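Opinion > Work and Machines > Household

Last updated January 2023

Can a machine do the chores yet?

My sister-in-law runs the laundry and kitchen side of a care home in Boddale. It has 24 residents, and every year at budget time the owner asks her whether some of the work could be handed to a machine. Every year she gives the same answer, that the dishwasher is already a machine and she would like a newer one.

I think she is right, but I want to set out why, because the owner's question is fair. Wages are up and it is hard to find people for the early shift. He has seen the same short films the rest of us have seen, with an arm cracking eggs or folding a towel. If a robot can weld a car door, he says, it ought to be able to lay a breakfast table.

Start with what a machine in a kitchen is good at. A dishwasher is very good. So is a bread slicer, a dough mixer, a rice cooker. Each of them does one step, and each of them asks a person to bring the work to it in the right form. You scrape the plates. You face them the same way. You shut the door. The machine never has to find the plate. I spent nine years at a packing plant in Lurkden and the equipment there worked on the same terms. We had a case sealer that would run all shift, and a person at each end of it making sure the boxes arrived square. When a box came in crooked, the line stopped and somebody walked over.

A household chore is mostly the part the sealer never did. Take clearing up after breakfast. The cups are wherever people left them. One has a spoon in it. There is half a piece of toast on a saucer and a pair of reading glasses under a napkin, and the napkin is going in the wash but the glasses are not. A new kitchen helper of 19 can do this on the first morning with one sentence of instruction. She will be slow, and she may put the jam on the wrong shelf, but she will do it.

I wrote a shorter version of this in December and got a long letter back from Elvira Marulanda, who fitted out bakeries for most of her working life, the last of them in Clastthorpe. She thought I was being too hard on the machines. Her point was that people said the same about dough. Bakers told her no machine would ever shape a loaf, and then the shaping machines came and now most of the bread we eat has been through one. She says the trick was never to copy the baker's hands. It was to change the order of the work until hands were not needed for that step.

I accept that, and it is the best argument on the other side. But a bakery can change the order of its work. It makes the same roll thousands of times, so it pays to build the room around the roll. A home can't do that. The kitchen in Boddale makes porridge, then turns into a place where someone sorts pills, then makes soup. You could rebuild it around a robot, but then you would have a small factory with residents in it, and I doubt the families would like it.

So the machine has to cope with the room as it is, and the honest test is something plain, such as bread. Putting rolls in a basket is a job we give to children. It is also a fair sample of the whole problem. A roll is light and lumpy and no two have the same shape. Squeeze it too little and it drops. Squeeze it too much and you have spoiled it, and a person will be eating it.

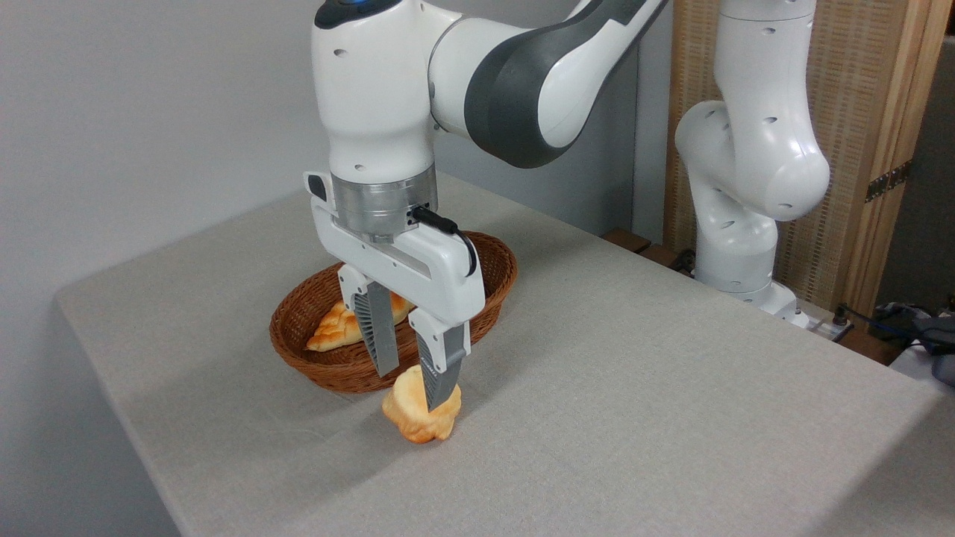 A gripper finger against a bread roll, with the basket just behind.

I find that a useful picture to keep in mind when the owner's question comes round again. There is one roll on the cloth and a braided loaf in the basket, and the surface has been kept clear around them. I don't say that to run the work down. You have to begin somewhere, and a roll on a plain cloth is a sensible place. But the distance from there to a breakfast table in Boddale is long, and people who are asked to spend money should know how long.

Barros, the firm that services the home's dishwasher, quoted $1,653 last year to replace the pump and the door seals. That is money I can judge. The kitchen runs 363 days a year (the residents go out for two big holiday lunches), and on every one of those days the repaired machine will wash what is put into it. I can't make that sum for a robot arm. I would need to know how often a person has to step in, and how long it takes to put things right when they do. At Lurkden those were the first two questions we asked any salesman. The ones with a good product had the answers ready.

My view, then, is no, not yet, for chores. For single steps, yes, and we have had those for decades and should buy more of them. A lift that brings the laundry up from the basement would save my sister-in-law more effort than any arm I have seen - and it would cost less to keep running. I would put the pump first and the lift second, and look at the arms again in a few years.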